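十月这一期的长篇留给 Kazemi。上个月编辑部收到的来信里，问得最多的就是它：那条机械臂到底在学什么，示范是怎么录的，录完的东西去了哪里，还缺不缺人。这些问题我一个一个写，写着写着就长了，请泡杯茶慢慢看。

## 从“会动”到“会做”

Gerkeck 的老读者大概还记得春天那几期，那时我们写的都是标定、走线、急停按钮装在左边还是右边。机械臂能到达桌面上的任意一点，夹爪能开能合，程序里写好坐标，它就老老实实走过去。那一阵子大家已经很高兴了，走廊里谁路过都要停下来看一眼。

可是只要有人把方块挪开一个手掌的距离，它就抓空。它照样合拢，照样抬起，照样移到目标位置，再郑重其事地把一团空气放下来。第一次看见的人都会笑，第二次就开始想办法了。

Kazemi 就是从这里来的。我们不再给它写坐标，改成由人来做给它看：人操控机械臂完成一件小事，系统把整个过程里的画面、关节角度、夹爪开合全部存下来，再配上一句话，说明这一次做的是什么。攒够了这样的例子，就拿去训练一个模型，让它看着画面、听着那句话，自己决定下一步怎么动。

道理几句话就讲完了，做起来却有无穷无尽的细节，而细节恰恰是我最想写的部分！

## 一条示范里有什么

我们内部管一次完整的录制叫“一条”。一条从操作员按下踏板开始，到再次按下踏板结束。中间发生的一切都算数，包括犹豫，包括抓偏了退回来重新对准，包括手一抖方块歪了半边。

每一条存下来的东西有几样。首先是画面，这个最占地方。然后是机械臂自己的状态，每个关节转到了什么角度，夹爪张开多少。再就是操作员发出的指令，也就是人想让它怎么动。最后这一项和前一项常常有一点点时间差，早期我们没有对齐，结果训练出来的模型总是慢半拍，像在水里干活。对齐以后再看同一个任务，那种拖泥带水的感觉一下子少了很多，当天下午办公室里真的有人鼓掌。

还有那句话。我们把它叫“任务句”，写法有规定，后面会专门讲。

录完之后，操作员要当场给这一条打一个结果：成了、没成、作废。成了和没成都留着，作废的才删。什么叫作废呢？录到一半有人借走了方块，或者踏板踩早了，或者程序卡住了，诸如此类。没成的那些千万不要手快删掉，我们后来发现它们特别有用，尤其是抓偏以后自己救回来的那一种。

## 为什么是叠方块

来信里有人问得很直接：都什么年代了，还叠方块？

问得好。我自己刚加入的时候也这么想。后来在桌边坐了几个下午，看法完全变了。叠方块这件事，每一步都能看清楚成没成：夹住了没有，抬起来了没有，对齐了没有，松手以后倒没倒。换成叠衣服或者整理抽屉，光是“做完了”三个字就能让大家在会议室里争半天。

而且方块有颜色，任务句就能写得很具体。把蓝色的放到粉色的上面，把两摞之间的小块夹起来，把绿色那一摞拆开。语言和画面之间的对应，一眼就能核对。模型有没有听懂“蓝色”，有没有听懂“上面”，试一试就知道。

还有一个很实际的好处，复位快。录一条示范的时间往往不长，真正吃时间的是两条之间把桌面恢复成可以开始的样子。方块用手拨一拨就行了。我们试过用带盖子的小罐子做任务，录一条，拧一次盖子，录一条，再拧一次盖子，一个上午下来，操作员的手腕比机械臂还累。

小罐子没有放弃，以后还会回来的，只是先往后排一排。

## 操作员的一个半天

Kazemi 的录制按半天排班，地点在 Bustow，和原来的测试台在同一层。进门先做检查：夹爪空着开合一遍，机械臂走一遍小范围的动作，看看画面有没有延迟，看看硬盘还剩多少空间。硬盘这一项是后来加的，原因大家可以自行想象。

检查完了，屏幕上会给出这个半天的第一句任务。操作员读一遍，摆好桌面，踩踏板，开始。

新手第一天常见的毛病是太小心。每移动一点就停下来看看，再移动一点再停。这样录出来的示范里全是停顿，模型学得很认真，连停顿也一并学走了。我们回放给新手看，大家都会不好意思地笑起来，第二天动作就顺了。

另一种毛病正好反过来，做熟了以后太快，夹爪几乎是砸下去的。录制这边倒是能成，人的眼睛和手跟得上；模型照着学就不一定了，它的反应没有那么快，下去的时候偏一点点就把整摞撞翻。所以我们请操作员在接近方块的最后一小段放慢，其他地方保持自然。有一位操作员的说法特别好记：“路上走路，进门脱鞋。”现在这句话贴在显示器下面。

中间有休息。遥控机械臂是很费眼睛的活，盯着夹爪和方块之间那一条细缝，看久了会觉得它自己在动。排班表上写了的休息请一定要休，不要因为正在兴头上就跳过去。我知道你们会跳过去的，我也跳过。请不要学我。 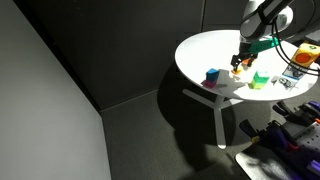
*Kazemi 录制桌：夹爪降到一小块黄橙色物件上方，左手边是蓝色叠粉色，右边是透明蓝绿色叠黄绿色。*

## 光线，光线，还是光线

写到这里必须谈谈光。

最早的录制全部在关着帘子的房间里做，灯是固定的，桌面均匀得像一张纸。训练出来的模型在那个房间里表现漂亮极了，我们兴冲冲地邀请隔壁组来看。隔壁组来的时候顺手把帘子拉开了，说这样亮堂一点。

然后它就不会了。

同一张桌子，同样的方块，同一句任务。阳光斜着照进来，白色桌面亮得发白，影子拉得长长的，它把影子的边缘当成了方块的边缘，夹爪在影子上方认真地对准了好一会儿。大家安静地看着它，隔壁组的同事很有礼貌地说，动作挺流畅的。

从那以后，Kazemi 的录制就不再挑光线。早上录，中午录，傍晚也录，晴天录，阴天也录。帘子开着录一批，半开着录一批，全部拉上再录一批。白色桌面是最考验人的，强光一打，浅色的东西就跟着糊进去，只有影子还清清楚楚。透明的方块也很有意思，光从里面穿过去，颜色会跟着变，同一块东西上午看和下午看像是两块。我们原来担心这会把模型弄糊涂，现在反过来觉得这是很好的教材，录得越杂，它在新的光线下越沉得住气。

给各位操作员提一个小请求：如果录到一半，云过来了，光线突然暗下去，请接着录完，不要作废。这种条目我们求都求不来！

## 任务句怎么写

任务句是整个项目里争论最多的部分，也是我个人最喜欢的部分。

刚开始的时候没有规定，大家想怎么写就怎么写。有人写“叠”，有人写“请把那个蓝的方块小心地放到粉的那个上头去谢谢”。两种都有道理。前一种太短，模型不知道叠什么；后一种倒是什么都有了，还很有礼貌，可是全组人的写法放在一起，同一个动作能有几十种叫法，查起来头疼。

后来我们收拢成 35 个句式，每个句式里留空，填颜色、填位置、填动作。录制的时候系统从里面抽一句，操作员照着做。这样每一句话对应的动作大家理解一致，统计的时候也知道哪一种录得多、哪一种还空着。

不过光有句式又太整齐了。真正使用的时候，来的人可不会照着句式说话。所以每一条录完之后，还会由另外一个人看着回放，用自己的话再写一句。看回放的人不知道原来的任务句是什么，只写自己看见的。这一招效果出奇地好，同一条示范于是有了一句规矩的话和一句随意的话。

看回放写句子的时候，有几条约定，我抄在这里，新来的朋友可以对照：

- 写做了什么，不写想做什么。夹起来又掉了，就写夹起来又掉了。
- 颜色拿不准就写得宽一点。蓝绿色的东西，有人看着是蓝，有人看着是绿，写“蓝绿色”比硬选一个好。
- 左和右一律以操作员坐的位置为准。看回放的人如果习惯从画面另一头看，先在纸上画个箭头。
- 不要写“它”，写出来是哪一块。
- 允许用方言词，真的允许，只要同组的人看得懂。

第三条血泪斑斑。有整整一批句子左右写反了，是在训练结果变得莫名其妙以后才查出来的：你让它往左，它果断往右，而且做得又快又准。那一批后来全部重写，参与重写的朋友们，辛苦了，欠大家的那顿面还记着。

## 失败的条目

前面说过，没成的条目也留。多写几句。

如果只给模型看一次就成的示范，它学到的世界里，夹爪永远对得准，方块永远不会滑。到了自己上手，第一次抓偏，它就进入了一个从来没有见过的局面，不知道该怎么办，有时候会继续往下做，好像手里真的有东西一样。春天那团“郑重其事放下的空气”，又回来了。

所以我们专门安排了一类录制，叫“救回来”。操作员故意把夹爪停在偏一点的地方，或者由同伴在抓取之前把方块轻轻推开，然后从这个不太妙的局面开始，重新对准，完成任务。录这一类的时候现场气氛特别好，推方块的人往往很有创意，操作员一边抱怨一边救，救回来了两个人都高兴。

这里面有个分寸，推的动作要在踩踏板之前完成，手要退到桌子外面再开始录。一来为了安全，二来我们不希望模型学会等一只手伸进来。安全这件事没有商量，机械臂在动的时候，任何人的手都不进桌面范围，捡掉在地上的方块也要先停下来再捡。

真正没救回来的条目，我们目前不直接拿来教动作，用它们训练一个判断结果的小模块：看最后的画面，说成了还是没成。它还很年轻，遇到方块叠歪了但没有倒的情况会反复横跳。人也会。我们为“歪到什么程度还算叠好”开过一次会，最后的结论是松手以后能自己站住就算，记录在任务手册里，欢迎继续提意见。

## 数据去了哪里

录完的条目当天晚上会从 Bustow 的机器传到 Vitham。Vitham 是我们自己搭的存放和查看工具，读者里有不少人用过它的早期版本，也有不少人骂过它的早期版本。骂得对，现在好多了。

新版 Vitham 里，每一条示范都可以在浏览器里直接回放，画面和关节曲线并排，拖动时间条两边一起走。可以按任务句找，可以按颜色找，可以按结果找，还可以找“中途夹爪开合超过一次”的，这一项是专门为了翻出那些抓了又抓的条目做的，翻起来很上瘾，请注意时间。

传上去以后先过一遍自动检查。画面有没有断，时间戳有没有跳，机械臂有没有出现一段完全不动的空白。有问题的会被标黄，第二天由人来看，决定是修、是留还是作废。标黄的条目里大部分是开头等得太久，操作员踩了踏板以后又去挪了挪椅子。剪掉开头就能用。

有一件事要特别感谢做 Vitham 的同事们：现在每一条后面都有留言框。看回放写句子的人可以在那里说点什么，操作员第二天能看见。原来大家各录各的，各看各的，现在留言框里热闹得像个小论坛。有人夸操作员收手的那一下很漂亮，有人问为什么绕了那么大一圈，操作员回答说，怕碰倒旁边那一摞。这种对话对训练有没有帮助，我说不上来，对人是有帮助的。

## 目前到了哪一步

第一轮录制已经收尾，有效时长 42 小时，参加过操作的同事一共 21 位，其中好几位来自完全不做机器人的部门，有做排版的，有管仓库的，上手之快让我们非常惊喜。顺便说一句，仓库来的同事放方块的动作是全组最稳的，她们的条目在培训新人的时候经常被拿出来放。

用第一轮数据训练的模型，现在能做这样几件事：从桌面上夹起指定颜色的方块，把它叠到另一块上，以及把叠好的一摞拆开。拆开比叠上去难，这一点完全出乎我的预料。叠的时候目标清清楚楚，拆的时候要夹上面那一块，又不能带动下面那一块，夹爪下得深了就两块一起提起来了。我第一次看见它一口气提起整整一摞的时候，觉得它还挺得意。

旁边有别的东西时，它还会分心。桌上放一个颜色鲜艳的盒子，或者一张印着图案的卡片，它有时会先朝那边偏一偏，再折回来。所以第二轮里我们会有意让桌面不那么干净，多放一些跟任务无关的东西，换着花样放。方块之间也不再隔得那么开，逼着它学会在旁边有邻居的时候下手。

另外还有一点让人高兴的小发现。我们拿一句它从来没有见过的话去试，“把绿的那摞弄散”，句式里没有“弄散”，看回放的人倒是写过几次。它停了一下，过去把上面那一块拿下来，放到了旁边。房间里的反应我就不描写了，总之有人碰翻了水杯，好在离桌子很远。

也得给大家降降温。同一句话隔天再试，它把方块拿起来以后就不知道放哪儿，举着不动，举了好久。离“听得懂人话”还有很长的路，我们现在做的这些都是铺路的石子。

## 第二轮要改什么

第二轮从下一期排班开始，一共 3 个录制站同时开。原来只有一个站的时候，排班表像抢火车票，现在总算宽裕了。

几个站的桌子高度和形状都不一样，这是故意的。第一轮里模型只见过一张桌子，它把桌面的高度背得滚瓜烂熟，换一张矮一点的，它就在半空中松手，方块掉下去弹得老远。多几种桌子，它就得去看画面，没法光靠背。

操控方式也会调整。第一轮用的手柄，按键太多，很多操作员反映夹爪的开合键和旁边那个键太近，紧张的时候容易按错。第二轮改成扳机式，扣下去是合，松开是开，力度跟着手指走。试用过的人都说好，只有一个意见是手小的人够着费劲，正在想办法加垫片。

任务上，除了叠和拆，会加进“挪位置”和“排成一排”。排成一排听起来最简单，请先别笑，试过的人都知道，方块和方块之间的缝隙要留得差不多宽有多难，人手去摆都要眯着眼睛看，更别说隔着夹爪了。这一类任务的结果怎么判，手册还在写，大概又要开一次会。

看回放写句子的工作也会继续，而且特别需要人。这件事在哪里都能做，打开 Vitham 就行，一次看几条都可以，等车的时候看两条也算数。我们希望写的人越杂越好，年纪不同，说话习惯不同，用词不同，模型听到的话才够丰富。

## 几个来信问题的短答

**不会编程可以当操作员吗？** 可以，大部分操作员都不写程序。培训用一个下午，练到能连着顺利完成几次就可以正式排班。

**左撇子呢？** 非常欢迎！左手操控的时候，路径的弯法和右手不一样，我们正缺这样的示范。手柄可以换边，提前在报名表里勾一下。

**戴眼镜看得清夹爪那条缝吗？** 坐着的高度可以调，显示器也可以拉近。戴渐进镜片的同事说稍微低一点头反而刚好。

**机械臂会不会被我弄坏？** 力超过限制它会自己停住，屏幕上弹出提示，叫一声值班的人就行。方块倒是摔过不少，方块很结实。

**可以带孩子来看吗？** 开放参观的时间可以，录制时间请不要，孩子一喊“倒了倒了”，操作员就真的倒了。

**可以给机械臂起名字吗？** 收到的名字已经很多了，白板上写不下，谁也说服不了谁。目前大家还是叫它“那条胳膊”。

**我录的那些条目以后能看见吗？** 能，在 Vitham 里按自己的操作员编号搜就行。编号是随机分的，别人不知道是谁，你愿意在留言框里自报家门也没人拦着。

**录得不好会被批评吗？** 不会。回放的时候有人笑，那也是笑他自己第一天的样子。

## 报名和排班

想当操作员的，请在内部页面的 Kazemi 一栏填表，写清楚哪几个半天方便，左手还是右手，有没有用过游戏手柄（没用过也没关系，就是想知道）。新人培训放在星期四下午，地点在 Bustow 的录制房间，请穿不会勾到线的衣服，长围巾先放在门口的架子上。

想看回放写句子的，直接在 Vitham 里申请权限，备注写“任务句”，开通以后先看一遍约定，再从标着“待写”的条目里随便挑。遇到看不懂的就跳过，不要硬猜，留言框里说一声，会有人来看。

已经在排班表上的各位，请留意换站通知，第二轮开始以后，你的座位可能不在原来那张桌子旁边。自己带来的坐垫记得一起搬走，第一轮结束的时候录制房间里多出来好几个，现在收在门后的柜子里，有一个是西瓜图案的。

下一期会写扳机手柄的试用记录，还有“排成一排”的判定规则，如果到时候会已经开完的话。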